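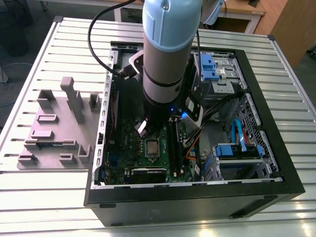 Gisent Screener is playback software for press screenings, fan previews and award-season viewing rooms. It handles the feature, the pre-roll clips and the recorded cast greeting as a single program, started from one cue. No dedicated server is required. A desktop tower of the ordinary kind is enough, like the black one lying open on its side with its graphics card seated across the green motherboard. The license is tied to the motherboard, so the CPU, memory and graphics card can be changed without a new key.

Each program is built as a cue list. A cue can hold a film file, a still, a sound-only track or a timed pause. Cast introductions that arrive late can be dropped into a list that is already running, provided the cue in question has not started. 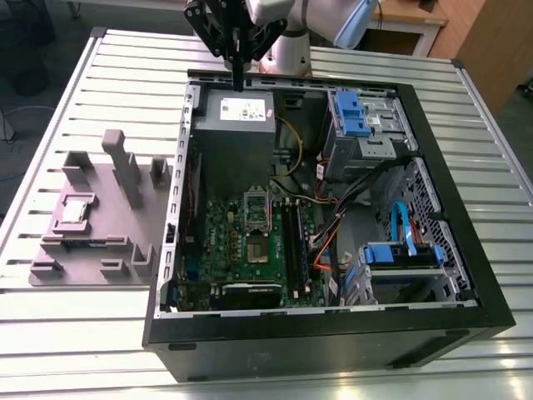
Playback and captions

Outputs: 2 (main screen and operator monitor)
Caption tracks shown at once: 2
Walk-in music: looped, with a 15-second fade before the first cue
Guest name overlay: static text, one line
Remote start: yes, over wired network only

Watermarks are set per screening and appear on the main output only. The operator monitor shows the next cue, the remaining time and the state of the house lights if the Dernska lighting module is installed.
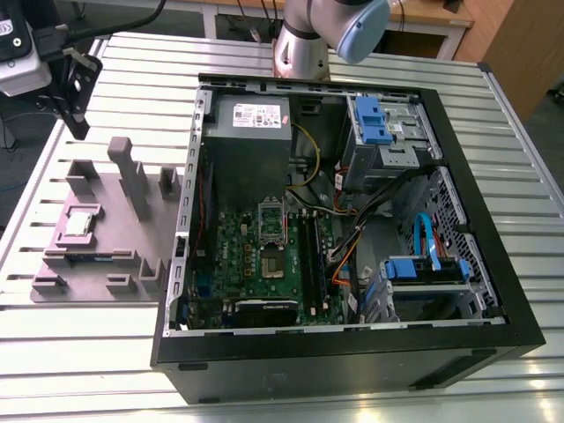
The module is sold separately and takes its timing from the same cue list. Older lists made in Fisidora can be imported – captions come across, overlays do not.

License and support

One license covers 2 seats, one for playback and one for list editing. Editing can be done on a laptop. Lists are saved to a local folder and are not uploaded.
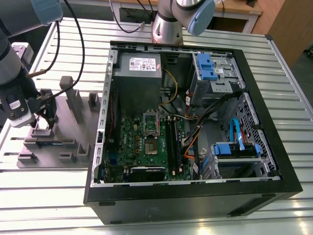 Moving a license to a different motherboard is done from the account page and takes effect at the next start. Release notes are posted each June. Rental licenses for festivals are handled by Tang, our distributor, and include the Dernska module.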